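Notebook, January 11, 2026

Bat workshop, back bench. Kettle on, radio off, because the radio was talking about Skenen again and I had work to do.

Weighed and logged the new ash blanks from Hullorano. The one I marked with a tick came in at 997 grams before turning, which is a lot of bat for a league where half the hitters are choking up already. Grain is straight for most of the length and then wanders off near the handle like our left fielder under a high ball. Put it back on the rack. It can be a fungo bat or a very expensive rounders bat.

Turned the second blank down to 855 grams and stopped there to think. Foridau want them lighter than last year. Foridau also want them not to break, and want the barrel as fat as before. I have written "pick two" next to their order, in pencil, so it can be rubbed out if they visit.
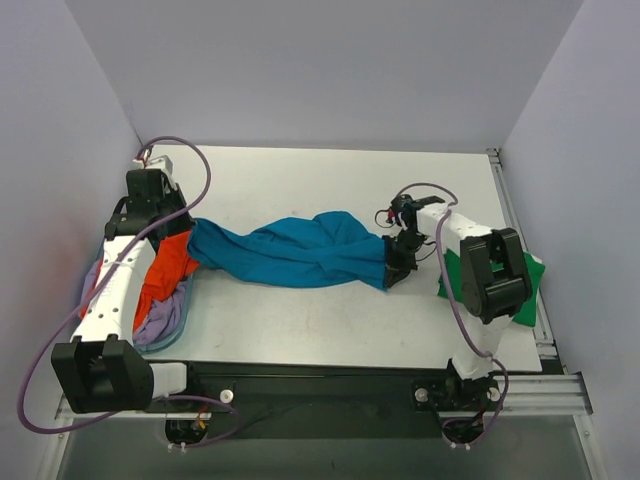
Nuno Magalhães

Knob on the second blank is a touch too square. I like it. The players will say it digs into the heel of the hand, and they will say this after going hitless, never after a double. Took the corners off with 120 grit anyway and went up to 240 from there. Left the handle slightly rough where the tape goes.

Ink dot test on the face grain: the dot bled along nicely, hardly any slope. Did it again on the other side in case the first one was flattering me. Same. This is the best blank of the delivery and it will of course be the one somebody snaps in batting practice in April.

Drop test on the old maple, the one with the hairline by the label. Gave it 200 taps with the mallet along the barrel and listened. Dull note about a hand's width up from the label, clear everywhere else. The crack has not grown by my pencil marks, though my pencil marks are thick. Not going back in the rack for games. Whoever has been sneaking it out on Skenen weekends, the pencil marks are also how I know.

Finish: two thin coats of the water-based stuff on the 855, hung by the screw in the knob end. First coat raised the grain, knocked it back with a worn pad. There is a run near the cup that I noticed exactly when it was too late to do anything. Will flat it tomorrow.

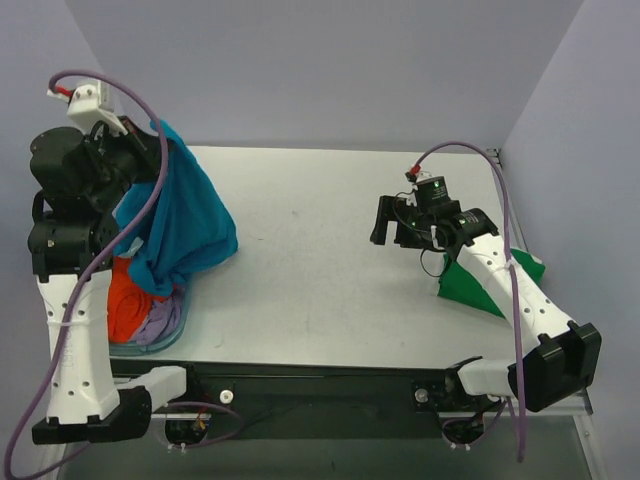 Words: N. Magalhães

Lathe notes, for whoever uses it next. The tailstock is creeping again. Lock it, turn a bit, lock it again. If the barrel starts to chatter, it is the tailstock and you should not go looking for anything cleverer. I lost most of a morning to something cleverer. The roughing gouge has been sharpened and I would like it to stay that way past lunch.

Still owed to Foridau: 6 bats, of which one exists and has a run in it. I told them the order was "under way".

To do
Flat and recoat the 855
Ring Hullorano re the wandering grain, be polite
New belt for the sander
Cut the old maple down for a tee stand before it gets borrowed again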